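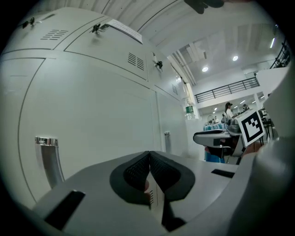 Figure 2. Locker approach, Dratby set. Fingers almost closed, marker in view.

4.2 Pose recovery near large flat surfaces

Grey cabinets have few features, and our tracker likes features. Of 1,034 clips recorded at Dromthorpe, 181 lost their pose within a metre of a door. The Nokora planner treated each loss as a bold new route. We now re-anchor on the marker whenever it is visible, and hold the last good velocity when it is not, for at most 96 ms.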